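so Rogelio Ignacio and I picked the board half of the Kiketti project, mostly because I like anything with screw terminals (he wanted the casing, sorry Rogelio!). We started in September with 126 pages of printed notes and no real plan. The first two weeks went on sorting connectors into trays and arguing over labels, and I still think mine were easier to read.

Our wiring chart got redrawn twice. The second version puts every connector on its own row, with the terminal block at the bottom, and that's the one we handed in. Arnel Fajardo checked it and found 2 swapped rows, which I fixed in pencil.

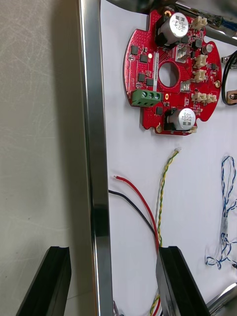
Fig. 2. Round red board with the green terminal block and both tall capacitors.

Next I want to write up the power side properly, with the capacitor values in a table.

Related reports
Flomuro: first wiring chart
Parik bench notes
Tan: labels and trays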